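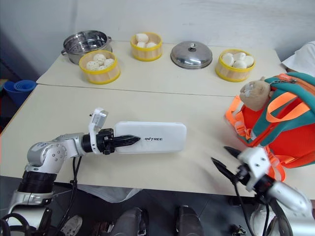 The bun table, mid-session, with a backpack on the right.

Print this post | E-mail this post

So the bun task is finally happening! If you've been reading since the beginning you'll know our club at Urndale spent most of the spring stacking cups, and I was starting to dream in cups. We had a vote in July, dim sum beat "folding tea towels" by a mile, and now there are steamers all along the back table and everybody wants a go.

For anyone new, the club is sixteen of us when the whole lot turn up, mostly second years, a few from catering and one very patient technician. We're getting ready for the Prevholm student challenge, where each team brings a household job and has to teach it to a humanoid. You get 40 minutes on the floor and the judges can move your things about before you start, which is the bit that scares me.

Our job is called Drorkow. (It was the name of somebody's folder, it stuck, please don't ask what it means.) The full version goes like this: take the buns out of the baskets, put them in the steamer pot, put the lid on. Then do it again with the baskets in different places. It sounds like nothing at all until you try to do it through somebody else's arms.

I had my first long turn at teleoperating this month and I LOVED it. You move, the robot moves a tiny bit after you, and for the first ten minutes your brain complains the whole time. Then something clicks and you stop thinking about your own hands. I still reach too far with the left. The arms are longer than mine and I keep forgetting, so I come in over the table like somebody leaning across for the last roast potato. The others shout "elbow!" and I pull back.

Some things I've learned so far, mainly for whoever takes over my slot:

The baskets are light, so if you catch the rim with a fingertip the whole basket slides. Come in from above, and slowly. Slower than that.

The lid is the hardest object we have. It's shiny and domed with one little knob in the middle, and the knob is all you've got to hold. I've had it up cleanly a handful of times and every one felt like winning the league. The depth readings go funny on the polished metal too, and the vision group have been muttering about it for weeks.

Buns packed close together are much harder than buns with a bit of space. With four in a basket there's hardly anywhere to get the fingers in, so I start with whichever one is nearest the edge and then the rest are easier. With three you get a choice.

Watch the cables. They hang down over the front of the table and if you swing the wrist round too many times in one direction you'll feel it start to tug. Unwind before you start a new take, not in the middle of one.

Our target is 500 good takes before we train anything serious. We were on 400 when I left last time, which sounds brilliant, but 37 of those need looking at again because the start and end points were marked wrong. That was partly me. I was pressing the button when I thought I'd finished, and you're meant to wait until both arms are back. So I'll be sitting with a big mug of tea and going through them one by one, and I don't mind a bit, it's quite soothing – like watching very slow cookery telly with the sound off.

We also did a short test with a small Tello drone to see if a view from overhead would help. It was great fun and completely useless, the downdraught sent the score sheets all over the room and I spent the rest of the hour picking them up. It has gone back in the cupboard.

The thing I like best about this term is how mixed the group has become. The catering students know how a steamer ought to be loaded (leave gaps, don't crowd the holes) and they've changed the task because of it. We used to count a take as good if the buns simply ended up in the pot. Now they have to be spaced out, and it's made the whole thing harder and loads more interesting. There's a big argument going on about whether a bun on its side counts. I say yes. I'm losing.

Next up is trying it with the lid starting on the right-hand side, past the last basket, and after that we swap the hands over so the left one does the lid. I've put my name down for both. If you're at Urndale and fancy joining in, come along at half past four, no experience needed, and bring a snack because all this talk of buns makes you terribly hungry.

Print this post | E-mail this post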